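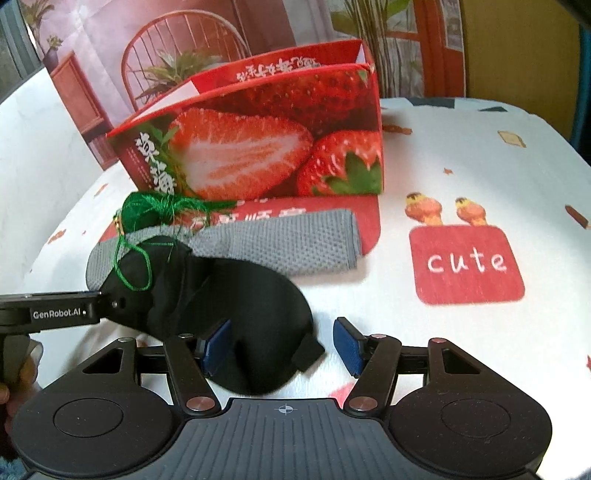

Donix to record 3000 household handling examples in Distham

Distham, 28 November 2023 – Donix has started a programme to gather examples of everyday handling tasks for its learning system, Carvalho. The recordings are made by people using hand-held grippers at ordinary tables, with no robot arm involved.

The first set covers small and soft items such as eye masks, straps, tassels and gift packaging. Each example is one short task: pick an item up, turn it over, put it in a box or take it out again. Operators are asked to work at their normal pace and to keep failed attempts, which are labelled and stored with the rest.

Donix plans to collect 3000 examples in all. Of these, 2000 will be used for training and the remainder held back for testing. Table coverings and backdrops are changed between sessions so that the system does not come to depend on one setting.

"Cloth and thread are where our current model does worst," said Despina Costache, who leads data collection at Donix. "A strap can lie in a different shape every time you put it down. We need many people doing the same job in slightly different ways."

Operators complete a training session of 60 minutes before their first recording. A second set, covering kitchen items, will begin in December at the company's Vindside site – sign-up details will be sent to registered operators by email.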